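Tierney Table Handbook
Section 4: Laying Out and Serving a Simple Salad 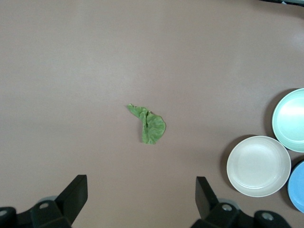
Set the table before you open the greens. Leaves lose their crispness quickly at room temperature, and most of the delay in a first attempt comes from looking for plates after the bowl is already full.

This section covers a plain table with no cloth. If you are using a cloth, runner or place mats, read Section 5 first and then come back to Step 3.

What you need

Salad plates, one per person. Plates with a raised rim are best, as the rim holds back dressing.
Washed and dried greens: lettuce or any other soft leaf.
A large bowl.
Tongs, or two large spoons.
A clean dish towel.
A small saucer or bowl for trimmings.

Plates do not have to match. A pale green plate next to a cream one is fine, and mixed colors help people remember which plate is theirs if they get up. Keep to one size if you can.

4.1 Preparing the table

1. Clear everything off the table, including salt, pepper and mail.
2. Wipe the surface with a damp cloth and dry it with the dish towel. Wipe toward yourself, then catch the crumbs at the edge with your free hand.
3. Look across the table from a low angle. Streaks on a matte surface are hard to see from directly above. Wipe again where needed.
4. Put the plates to one side, close together. Leave the middle of the table open for the bowl and for sorting.

CAUTION: Do not use oil-based polish on a table where food will be handled. If polish has been used recently, wash the surface with dish soap, rinse and dry before you continue.

4.2 Sorting the leaves

A head of lettuce gives leaves of very different sizes. Sorting takes a few minutes and makes the plates look even.

1. Wash your hands.
2. Pick up the leaves one at a time. Hold each by the thick end and shake it once over the sink.
3. Open out any leaf that has folded on itself. Grit and water collect in the fold. If you find either, rinse and dry the leaf again.
4. Put broad, rounded leaves on one side of the towel and narrow or pointed ones on the other.
5. Put brown, slimy or torn pieces in the trimmings saucer. A leaf that is only crumpled is good to eat. Use it in the middle of the pile where the shape will not matter.
6. Tear large leaves into pieces that fit on a fork.

Note: A slight yellow tint is normal in inner leaves and in some varieties. Check the texture as well as the color - a leaf that is firm and smells clean can be used.

Note: Leaves dropped on the table go back to the sink for a rinse before they go in the bowl. Leaves dropped on the floor go in the trimmings.

4.3 Plating

1. Move the plates into position, one in front of each chair, with the near rim a thumb's width from the table edge.
2. Check each plate for water spots. Dry with a clean part of the towel.
3. Put the broad leaves down first, with the curled side up. They make a shallow cup for the rest.
4. Add the smaller leaves loosely on top. Do not press them down.
5. Keep the rim of the plate clear. If a leaf hangs over, turn it inward with the tongs.
6. Walk once around the table and pick up anything that has fallen. Single leaves are easy to miss near the bowl and under the rims of plates.

CAUTION: Lift plates to move them. Sliding a plate can scratch the table, and a grain of salt under the base is enough to leave a mark.

4.4 Dressing

Put the dressing on the table and let people add their own. If you prefer to dress the salad in the bowl, do it right before Step 3 of 4.3 and serve at once. Start with less than you think you need, toss, taste a leaf, and add more only if it is dry.

Dressed leaves do not keep. Undressed leaves can go back in the refrigerator in a covered container lined with a paper towel.

4.5 Clearing up

1. Scrape the plates into the trimmings bowl.
2. Stack the plates with the largest at the bottom, no more than eight to a stack.
3. Wipe the table as in 4.1. Vinegar and lemon juice can dull some finishes, so wipe up drips first.
4. Dry the table fully before putting anything back on it.

Common problems

Leaves are limp. Soak them in very cold water for a few minutes, then dry thoroughly. Leaves that stay limp can be used in soup.

Water pools on the plate. The leaves were not dry. Tip the water off, holding the leaves back with the tongs, and dry the next batch longer.

Plates stick together in the stack. They were put away damp. Run warm water over the outside of the stack and turn the top plate gently. Do not pry with a knife.

Text for this section by Clodagh Mac Carthaigh. Steps checked by Declan Geraghty. Revised September 29, 2024.

Continue to Section 5: Cloths, Runners and Place Mats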